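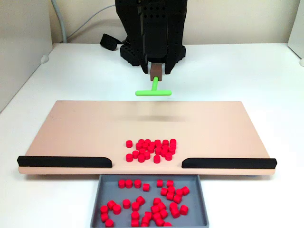 # Mirier Model Agency: Casting FAQ

**Who may apply?**
Applicants must be at least 18 on the day of the casting. Previous acting or modelling work is not required.

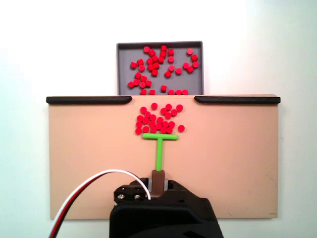 **What should be sent?**
Up to 8 recent photographs, without retouching, and a short biography in English.

**When will a reply be given?**
Applications for the October casting are answered within 24 days.
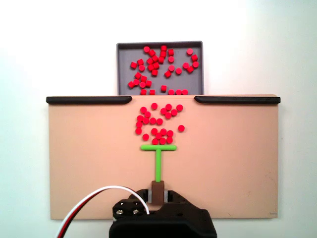

*Small red pieces in a grey tray*

**Is there a fee?**
No fee is charged at any stage.

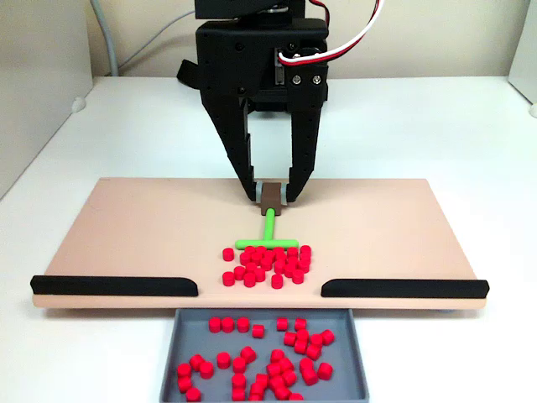 **May an applicant be represented elsewhere?**
Yes, provided that the other agency agrees in writing.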